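Button-sorting arm gets going at the Ploltbridge shared workshop

September 9, 2022

I've finally got some news on the arm! Those of you who share the back benches at Ploltbridge will have heard it whirring away (sorry about the evenings), and it's now bolted down properly with its own power supply and a stop switch I can reach without climbing over anyone.

Quick recap for new members: the project is called Homon, and the plan is a small arm that can pick up push buttons by colour and hand them over while I'm wiring control boxes. Robel Bogale wrote most of the picking code, I did the brackets and the swearing. We've put 45 evenings into it so far, and the log says 2316 tries at a grab, plenty of them hopeless.

This week's job is the tray test. Three mushroom-head buttons go in a shallow blue tray, one green, one red and one yellow, and the arm gets told which colour to go for. The clear blocks under the caps are a pain, as the software keeps losing the edges of them, so Robel has it aiming for the caps for now.

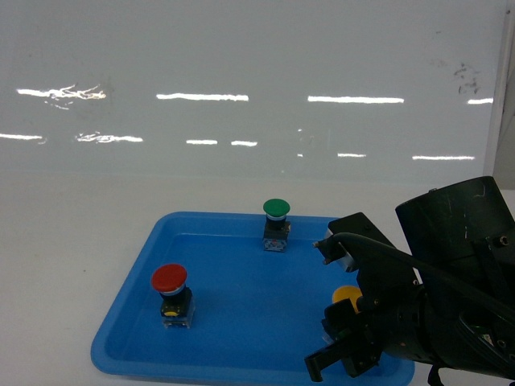 What's next

Softer finger pads first, then a tidier run for the cables. If you've got any old push buttons knocking about, any colour, please drop them in the Homon box by the lathe and I'll be very grateful!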